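Plellonby Graduate School
@PlellonbyGrad

The Grastano Short Visit Fund is open for applications from current research students at Plellonby. The closing date is 20/06/2018. This thread sets out who may apply, what the fund pays for and how to claim. Please read to the end before writing to the office.

The fund supports a single visit to another university, archive, museum or laboratory, in this country or abroad, where the work done there forms part of the thesis. A visit may last up to 30 days. Longer stays are handled under the separate placement rules and cannot be paid for from this fund.

Who may apply: any student registered for a PhD or MPhil, full-time or part-time, who has passed the first-year review. Students whose review is still to come may apply if their supervisor confirms the date of the review in writing. Home and overseas students are treated alike.

Students who are writing up may apply, but should explain why the visit could not have been made earlier. A sentence or two will do. Students on a leave of absence may not travel on the fund until they have formally returned to study. They may, however, apply during their leave for a visit that falls after it.

What the fund pays for: standard-class travel, a room, visa fees, reader's tickets and bench fees charged by the host. Meals are covered at the daily rate shown on the finance pages. Please use the rate for the place you are visiting and not the rate for Plellonby.

What the fund does not pay for: laptops, cameras, books, conference fees, or travel for family members. Students with caring duties at home should look instead at the Care Costs Allowance, which has its own form and may be held at the same time as a Grastano award.

Awards are made at up to £300 for visits within the United Kingdom. For visits overseas there is no fixed upper limit, but the panel will expect to see that cheaper routes and rooms have been looked at. Two quotations for travel should be sent with any overseas application.

The fund can be used to top up money from elsewhere. If you already hold a research allowance through your studentship, please say how much of it is left and what you plan to spend it on. The panel will not turn down an application merely because the student has other funds — it does need to know about them.

How to apply: all applications are made through Wavex, under Funding, then Internal Awards. The form must be completed in one sitting. It does not save drafts, and the office advises students to write their answers in a separate document first and paste them in.

The case for support should be no more than 5 pages, including the timetable and the list of costs. Please use a plain typeface of a readable size. References to published work do not count towards the limit. Appendices will be removed before the papers go to the panel.

A good case for support tells the panel what you will do on each day or in each week, what you will bring back, and which chapter or part of the thesis it belongs to. Members of the panel come from all faculties. Please write for a reader outside your own subject and spell out any short forms the first time they are used.

Each application needs 2 supporting statements: one from the main supervisor and one from the host. The host's statement may be an email, provided that it comes from a work address and gives the dates of the visit. Statements are sent straight to the office by the people writing them. They cannot be uploaded by the student.

Please give your supervisor and your host fair warning. Statements that arrive after the closing date will not be read, and the application will be held over to the next round. The next round closes in December.

A note on Beltrán. Students wishing to visit the Beltrán archive should write to its reading room before they apply, as seats are limited in the summer months. The archive's reply can stand as the host's statement. Bench fees do not apply there, but copying charges do, and these may be included in your costs.

Ethics and safety. If your visit involves interviews, human samples or personal data, the ethics approval you hold must cover the place you are visiting. Please check this with your department. A risk assessment is needed for all overseas visits and must be signed before any travel is booked.

Insurance is free to students travelling on university business, but it is not automatic. You must register the trip yourself once the award has been made. The award letter carries the link. Trips that include a holiday at either end should be registered for the working dates only, and private cover taken out for the rest.

Decisions are sent by email to university addresses only. The panel is chaired by Professor Joyce Shemweta, Dean of Graduate Studies. It may make an award in full, make an award in part, or invite the student to apply again with changes. Short written comments are given in every case.

Please do not book before you have received your award letter. Costs met before the date of the letter cannot be paid back, even where the visit itself takes place later. The one exception is visa fees, which may be claimed from the date of application.

How to claim: keep every receipt. Claims are made on Wavex after you return, and must be sent in within 30 days of the last day of the visit. Receipts in other languages are welcome, with a line in English saying what each one is for. Card statements are not accepted in place of receipts.

Students who cannot meet the costs up front may ask for an advance. This should be marked on the form at the time of applying. Advances are paid into the bank account held on your student record, so please make sure that the details there are correct and that the account is in your own name.

A short report is due with the claim. One page is enough. It should say what was done, what was found and whether the plan changed along the way. Changes of plan are common and do no harm to a claim, but a change of host or of country must be agreed with the office before travel.

With the student's consent, some reports are placed on the Graduate School website for later applicants to read. Last year's reports are there now under Past Awards. They give a fair picture of the range of visits the fund supports, from map rooms and parish records to field stations and workshops.

Part-time students have asked whether a visit may be split. It may. Two or more shorter stays with the same host count as one visit, provided that the total falls within the limit and that all the dates are given in the application. Travel for each stay should be costed separately.

Questions about eligibility, Wavex or the rules on claims should be sent to Qianru Jia in the Graduate School Office. Please put "Grastano" in the subject line and include your student number. Questions about the academic side of your plan are best taken to your supervisor first.

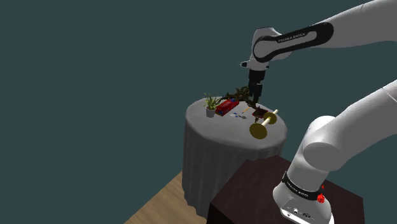 Advice on draft applications is offered in person until the closing date, in the foyer of the Graduate School, with no need to book. Please bring a printed copy of your case for support and your list of costs. Staff will be seated at a round table with a pale grey cloth, of the kind shown with this post, and will see students in order of arrival. They can comment on layout, costs and the rules of the fund, but cannot say how the panel is likely to decide.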